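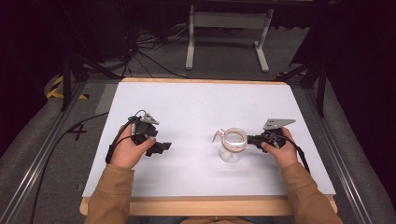
If you grew up within reach of a television set in the early eighties, there's a fair chance you spent an evening or two (or a whole childhood) in the company of Valentini, the rumpled insurance detective who drove a car with no back window and never once ate a hot meal. We at the Ondstead Television Club are getting ready to watch the entire series again from the pilot onward, all 221 episodes, and we would dearly love some company. You don't need to be an expert. If you can picture the pitcher in the squad room, the one everybody kept pouring from while Valentini stood there waiting to speak, you already remember more than you think. It was clear glass with a good spout on it, like the pitcher in the photo, though I couldn't swear to the tan band at the rim, and that's just the sort of thing our regulars will happily argue over until bedtime.

Call for viewers: The Big Valentini Rewatch

Posted 2/19/21

We are looking for people to join our viewing panel for the first leg, which runs 14 weeks and finishes up in June. Panel members watch a batch of episodes at home each week, fill in a short form, and come along to an evening call where we talk it all through. The notes go into the episode guide we've been putting together for years, and your name goes in with them, unless you'd like to stay anonymous or go by a nickname (we have a Sergeant Biscuit, and she is one of our best).

What we'd ask of you

Please plan on watching every episode in your batch, even the boring ones. Yes, that includes the one on the ferry. The form asks for guest stars you recognized, props or sets you've seen before, lines worth quoting, and anything that plainly doesn't add up, like a coat that changes color between the street and the hallway. Spelling doesn't matter and neither does length. Some folks send us a sentence and some send us four pages, and we read every word with a cup of coffee. 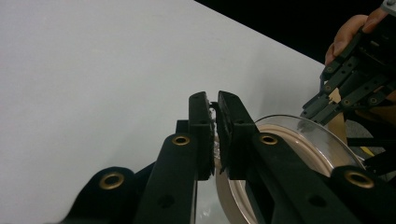
Clear plastic container, held at the rim.

The weekly call lasts 2 hours at the very most, and you're welcome to slip out early if supper is on the stove. You'll need a computer or a phone that can handle video, though you can keep your camera off if you'd like to attend in your slippers. I usually do.

Who we're hoping to hear from

Anybody, really! We have more than 100 people on the mailing list already, but most of them saw the show when it first aired, and I would love to hear from people who never have. A viewer coming in cold notices all kinds of things the rest of us stopped seeing years ago. We'd also be thrilled to find anyone who can follow Italian, for the episodes with Valentini's mother, and anyone who lived near Stamdale when the crew came through to shoot the harbor scenes. If your uncle was an extra, please, please write to us.

We can't pay, I'm sorry to say. Panel members do get a printed copy of the finished guide from Bestasel Press, with postage covered, and first pick of the spare lobby cards and TV listings magazines in our swap box.

How to join

Send a note through the contact form with your name, your time zone, which evenings you can manage, and the first television show you remember staying up too late for. That last part isn't a test, I just like reading the answers. If you have old tapes with the commercials left in, mention those too.

I'll write back to everyone myself, although it may take me a little while if the mail piles up.

Kiyoshi Yokoyama
Rewatch organizer, Ondstead Television Club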